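新闻稿 | 即时发布

Jaleo软物实验室二月开放日：网眼垫子、手持夹爪，还有一屋子爱提问的人

（普尔霍姆 Purholm 讯）先跟各位编辑、各位老朋友打个招呼。我在Trnka负责对外联络，平时发出来的稿子都挺规矩的，这回开放日我从早上站到收摊，嗓子到现在还有点哑，索性就用自己的口气写了。要摘哪段用哪段，正式的公司介绍和联系办法放在最后面，跟以前一样。

事情是这样的：二月里，我们把Trindirville楼的407室打开了，请大家进来看Jaleo项目组是怎么干活的。Jaleo这个项目专门对付软的东西，垫子、罩子、枕套、网布，凡是一提起来就塌、一放下就皱的，都归他们管。外面讲机器人的活动我也去过不少，台上多半是方方正正的盒子，抓起来，放下去，掌声。盒子当然也有盒子的难处，可我们是做软家居用品的，车间里没几样东西是方的！所以这次从头到尾，桌上摆的都是软货。

上午报名的人来得早，走廊里站了一排，有附近技校的老师带着学生，有两家做床品的同行（对，同行也欢迎，我们没什么好藏的），有退休的裁缝师傅，还有一位妈妈推着婴儿车，说是在楼下看见牌子就上来了。我们这次一共放出100个名额，分批进场，每批20人，每批下来连看带问是2小时。名额发完之后还有人来敲门，我只好请他们在走廊的屏幕前看，后来走廊里也聊得热火朝天，有几位干脆不肯进屋了。

先说说大家看到的是什么

进门第一件事是拿夹爪。我知道很多人以为开放日就是隔着玻璃看一条机械臂自己动，我一开始写活动通知的时候也差点这么写，被项目组的人拦下来了。Jaleo现在这个阶段，大部分功夫花在“示范”上：人手里握着一把夹爪，夹爪上带着摄像头，人怎么去捏、怎么去提、怎么松开，镜头从夹爪的角度一路记下来。以后机器要学的，就是这些动作。

项目负责人伊戈尔·库贝克（Igor Koubek）给第一批客人讲的时候，没放幻灯片，直接把一块布扔在桌上。他的原话我记在本子上了：“各位在家里叠过衣服吧？那你们已经会做我们想让机器做的事了。难的是你们说不出自己是怎么做的。我们就请人一遍一遍地做，让机器看。”

底下一个学生马上问，那为什么不直接用手做，旁边架个摄像机拍就好了？库贝克很喜欢这个问题，我看他眼睛都亮了。他说人的手有五根指头，还有掌心，会偷偷帮忙，拍下来的动作机器照搬不了；手里换成两片夹指，人就只能用机器也有的办法去解决问题。学生听完自己去试，夹了几回布角，回头跟同学说“我的大拇指好想帮忙啊”，全屋都笑了。

网眼料为什么这么磨人

这次的主角是白色的网眼料和网眼垫子，选它是我跟项目组商量过的，因为我们车间的人对它怨气最大。表面全是小孔，摸上去松松软软，能透气，夏天卖得好。可是要在它上面找一个下手的地方，真不容易。平整的布还有条边可以认，网眼料鼓起来一块，孔就变了样子，迎着你的那面孔是圆的，拐过去的那面孔就挤扁了。人看一眼知道那是同一块布，机器看过去，到处长得都差不多，又到处都不太一样。

还有颜色。白料子放在浅色桌面上，反差很小，灯再一打，边在哪里都得琢磨一下。有位同行问我们为什么不换张黑桌子，项目组的人说黑桌子也用，浅桌子也用，车间里碰上什么就得认什么。我觉得这个回答很实在，我们自己的检验台就是浅色的。

再就是力气。捏浅了，夹指在表面一滑就过去了；捏深了，下面那层也跟着带起来，整个垫子被拖着走。裁缝师傅在旁边看了好一会儿，忍不住伸手示范：先用指尖把料子往中间推一推，推出一个小褶，再去捏那个褶。项目组几个年轻人立刻围过去，请师傅拿着夹爪再来一次。师傅开始不肯，说这铁家伙没分寸，后来拿上手就不愿意还了。我从旁边路过了好几趟，他都还在那儿捏。

他给我讲的道理我尽量照原样写下来：料子是有脾气的，你得看它往哪边愿意起褶，顺着它推，它就自己送到你手里；横着推，它就跟你拧着来。他说学徒的时候光是学这个，就被师父说了一整个冬天。我问他这算不算秘诀，他摆摆手说算什么秘诀，做过的都知道。可是你看，做过的都知道的事，偏偏哪本书上都没写，Jaleo想留下来的就是这一类东西。

桌边看到的动作

每一批客人都会在长桌边待得最久。有人喜欢看夹指张开、对着料子慢慢靠过去的时候，有人喜欢看捏住的那一下。两种我都爱看，尤其是捏住的时候，屋里会突然安静。

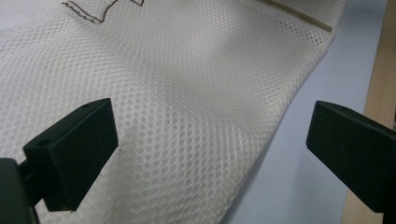
黑色夹指与白色网眼料。下面一张里，两片夹指并在一起，捏着一道褶。 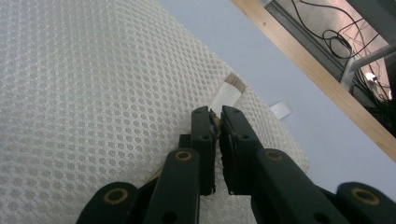

关于标签和包边，多说几句

垫子上缝着白色的小布标，还有一截浅棕色的包边，客人里很多人第一眼就盯上了，说抓这个不就行了？我当时心里想，这跟我第一次进407室时说的话一模一样。

布标确实显眼，可是拿布标去提一个垫子，我们质检的同事看见了会跳起来的。布标是缝上去给人看的，受力的地方在别处。包边要好一些，可它细，夹爪的角度稍微偏一点，就会连着旁边的网眼一起夹进去。项目组的看法是，两样东西都很有用，用处在于“认路”：看见布标和包边，就知道垫子现在是哪一面朝上、哪一头朝着自己，然后再决定去哪里下手。技校的一位老师听到这里说，这跟教学生认布料正反面是一个教法，先找记号再动手。她还跟库贝克要了一份讲解提纲，说要拿回去上课用，库贝克当场就答应了，提纲整理好以后我会发到各位报名时留的邮箱里。

有个小朋友（跟着奶奶来的，奶奶报的名）问得更直接：“它会不会把垫子捏疼？”项目组的人蹲下来给他看夹指的内侧，说我们很小心。小朋友点点头，又问能不能给他的兔子玩偶也捏一下。能啊，怎么不能！兔子耳朵捏得特别漂亮，他举着兔子出去的时候，走廊里的人还鼓了掌。

自己动手的环节

原计划里动手时间排得不长，第一批下来我们就知道排少了，后面几批讲解压短，动手放长。规矩很简单：拿起夹爪，捏起网眼料的一道褶，提起来，挪到桌子另一头，放下，尽量放平。说起来一句话，做起来每个人都有自己的毛病。

做床品的那两位同行手最快，提起来干脆，可放下的时候一松就完事，料子堆成一团，跟他们在流水线上的习惯一样，反正下一道工序的人会抚平。学生们相反，提得犹犹豫豫，放得特别仔细，恨不得一个孔一个孔对齐。推婴儿车的妈妈做得最稳，她说家里天天换床单，还是单手换的，另一只手抱着孩子。项目组的人听了特别高兴，问她愿不愿意以后再来，她说要是有人帮她看着婴儿车就来。

我自己也试了。说出来不怕各位笑，我在Trnka写了这么久关于布料的稿子，第一次去夹，夹指从料子上滑过去，什么都没捏到。第二次用力过头，整块料子跟着我跑。第三次想起裁缝师傅的办法，先推个褶出来，成了！那种高兴我到晚上还跟家里人讲。同一个动作，看别人做的时候觉得简单得很，手里一拿上夹爪就知道那些毛病是怎么来的了。

顺带说一句，夹爪比看上去要讲究握法。手腕别绷着，肘子靠着身体，眼睛看夹指前面的料子，别看夹爪本身。这几句是项目组写在门口牌子上的，好多客人拍了照。有一位客人是左撇子，问握法要不要反过来，试下来她左右手都行，换手之后反倒更顺，项目组请她两只手各做了几遍。

大家问得最多的问题

“以后车间里还要不要人？”每一批都有人问，我也每一批都认真听库贝克怎么答，因为我的同事们也在问。他的回答没有变过：眼下Jaleo要做的是翻面、理平、送到下一张台子这几样动作，重复，费腰，做久了肩膀疼。缝纫、挑毛病、判断一件货能不能出门，还在人手里。他也没有打包票说将来永远如此，他说将来的事将来再请大家来看，看完再骂也不迟。我们厂里理垫子的大姐当天也在，她听完说，翻面那个活儿谁要谁拿走，她一点都不心疼。

“什么时候能用上？”这个我只能如实说，没有日期。项目组现在在攒示范、试动作，试得好的留下，试得不好的重来。有记者朋友希望我给个时间点好做标题，对不住，我真给不出来，给出来也是我编的。

“录下来的画面拿去做什么？”这个问题问得好，所以我多写两句。夹爪上的镜头对着桌面和手边的东西，录下来的画面用于Jaleo的研究。开放日动手环节，愿意让自己的操作留下来的客人签了同意书，不愿意的照样可以玩，录制关掉就行。签了又改主意的，写信给我，我们会删。

“能不能拿我们家的产品来试？”同行问的，后来好几位都跟着问。可以谈。项目组想见识更多种类的软货，特别是带弹性的、带绒的、里外两层会打滑的。请先写信说明材质和大小，东西别直接寄过来，上次有人寄了一大包靠枕，收发室的同事打电话给我的语气我到现在还记得。

“为什么选在Trindirville楼？”呃，这个答案有点平淡，因为它离车间近，货推过去就到，项目组要什么料子，下楼就能拿。407室原先是存样品的，光线好，窗朝北，做布料的人都喜欢这样的屋子。

出了一点小状况

既然是用自己的口气写，那就把不太顺的也写上。第二批进场的时候，走廊那块屏幕黑了，外面的朋友只听得见声音，后来换了根线才好，等着的几位很客气，我在这里再说声对不起。签到表也印少了，后半程大家签在背面。还有咖啡，咖啡不够，这个我记下了，下次多备。

另外有客人反映讲解时站在后排看不清桌面。说得对，长桌旁边就那么点地方，前排的人一弯腰后面就什么也看不到。我们在商量是不是把每批人数减下来，或者把夹爪镜头里的画面同时投到墙上，这样站哪儿都能看见。如果您参加过别的开放日，见过什么好办法，请一定告诉我。

夹爪怎么排队也得改。动手环节有的人一拿就是很久（裁缝师傅，我说的就是您，可我们谁也舍不得催），后面的人等得脖子都伸长了。下一次我们会多备一张桌子，让想慢慢琢磨的人坐下来琢磨。

伊戈尔·库贝克的几句话

按惯例，新闻稿里要有负责人的引语，我请库贝克在收摊以后说几句，他一边收线一边说的：

“我平时看的都是同事做的示范，看久了大家手法都像了。今天来了裁缝、学生、带孩子的人，每个人去捏同一块料子，下手的地方都不一样，有的我想都没想过。对我来说这是最值的。垫子嘛，今天被捏了这么多回，辛苦它了。”

我追问他有没有哪位客人让他印象特别深，他想了想，说有一位客人从头到尾没说话，就站在桌角看，临走前把桌上的料子顺手抚平了，抚得非常漂亮，他很后悔没有把夹爪递过去。那位客人如果读到这篇稿子，请跟我们联系，真的。

接下来的安排

开放日以后还会办，下一次想加上罩子和枕套，动手的时间也会排得更宽。学校团体想单独来的，可以提前写信约，二十个学生以内一次就能接待，人再多就分两批。媒体朋友想进407室拍摄，也请先打个招呼，项目组正在录制的时候屋里不能随便走动，我来帮各位协调时间。

要采访库贝克的，中文、捷克文都可以，中文采访由我在旁边帮忙翻译，他听得懂不少，就是一紧张就蹦捷克文。

关于Jaleo

Jaleo是Trnka旗下的软物操作研究项目，工作地点在普尔霍姆Trindirville楼407室，研究内容包括垫子、罩子、网布等柔软制品的抓取、翻面、整理和摆放。项目以手持夹爪示范为基础，由伊戈尔·库贝克负责。

关于Trnka

Trnka在普尔霍姆设计和生产坐垫、床垫罩及其他软家居用品，裁剪、缝制和检验均在本地车间完成。

媒体联络

Trnka对外联络处，普尔霍姆Trindirville楼一层。采访、拍摄和团体参观请来信注明“Jaleo开放日”，撤回录制同意请注明“删除录制”。样品请勿直接邮寄。

（完）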